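Glaze fit and the slow crack: a conversation with Fengying Zeng

Fengying Zeng has tested tableware for 12 years, most of them at Skarau, a small laboratory that takes in work from potteries and restaurant suppliers. Her subject is crazing, the network of fine cracks that forms in a glaze when it is stretched over the clay beneath it.

"People treat it as a surface fault," she says. "It is a fault of fit. The glaze and the body shrink by different amounts as they cool. If the glaze shrinks more, it ends up in tension, and glass is weak in tension."

A well-fitted glaze is held in slight compression. The margin is narrow, and it moves when a supplier changes a raw material. Zeng describes one case in which a pottery switched feldspar without changing anything else in the recipe. The first pieces left the kiln sound and passed inspection. 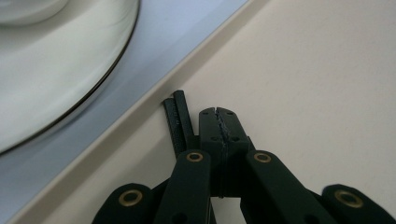 "The cracks came 2 months later," she says. "By then 4000 pieces had shipped. The pottery blamed the dishwashers. The dishwashers were fine."

Delayed crazing usually has a different cause, she adds. A porous body takes up moisture over time and swells by a very small amount, which puts the glaze under stress it did not have on the first day. Her laboratory speeds this up with steam under pressure, then stains the surface with ink and reads it under a side light.

Vilmos Juhász, who runs the kilns at Bramard, sends her samples each October, before the winter orders. He fires every batch with test tiles on the top and bottom shelves.

"The bottom of my kiln runs cool," Juhász says. "If a body is underfired, that is where I find it. I used to test from the middle shelf and the results were very good - and useless."
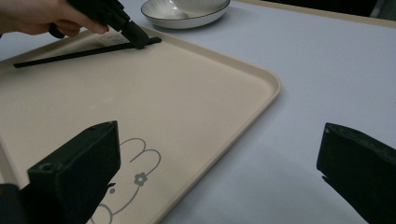

Both are cautious about the usual remedies. Adding silica to the glaze lowers its expansion, but it also raises the melting point, and a stiff glaze can trap bubbles. Firing the body higher reduces porosity at the cost of warping. Zeng prefers to change one material at a time and repeat the full test.

"I ask for 40 tiles per recipe," she says. "Most clients send fewer. Then they want to know why I won't sign."

On whether crazed ware should stay in use at home, she is brief. She would retire a piece used for wet food and keep one used for dry bread.

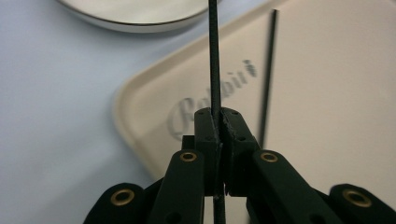
Reading a test report

Zeng advises buyers to look first for the water absorption figure, then for the number of steam cycles. A report that says only "passed" should go back to the sender with a request for both.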